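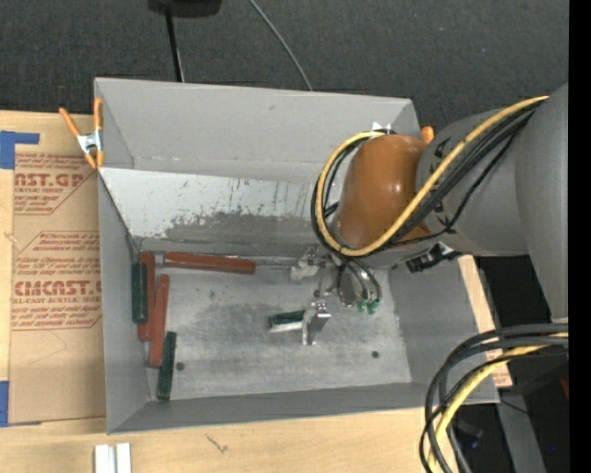

회색 통 안쪽. 경사판 아래쪽이 많이 긁혔습니다.

**통 경사면 긁힘, 그냥 써도 될까요?**

**plundatent14**
부품 담는 회색 통입니다. 경사진 면이 위는 아직 허연데 아래로 갈수록 세로로 긁혀서 가운데가 거뭇합니다. 빨간 막대랑 초록 블록은 늘 왼쪽에 몰아 둡니다. 칠을 다시 할지 고민입니다.

**안병철**
칠하지 마세요. 저도 8월에 칠했다가 2주 만에 벗겨졌고 가루가 부품에 묻어서 더 귀찮았습니다.

**brinport207**
저는 반대입니다. 사포로 밀고 제대로 말리면 오래갑니다. 제 통은 13개월째 멀쩡해요.

**안병철**
뭘 담느냐에 따라 다르죠. 딱딱한 걸 매일 쏟으면 못 버팁니다.

**ellen_b**
얇은 고무판을 깔면 어때요? 바닥에 구멍이 두 개 보이는데 거긴 막지 말고 맞춰서 뚫으세요. 왼쪽 뒤 구석에 철사 같은 것도 있던데 판 깔기 전에 치우시고요.

**plundatent14**
구멍은 생각 못 했네요. 칠은 보류하고 월요일에 고무판부터 사 보겠습니다. 두께는 2mm면 되나요?

**ellen_b**
네, 2mm면 가위로도 잘립니다.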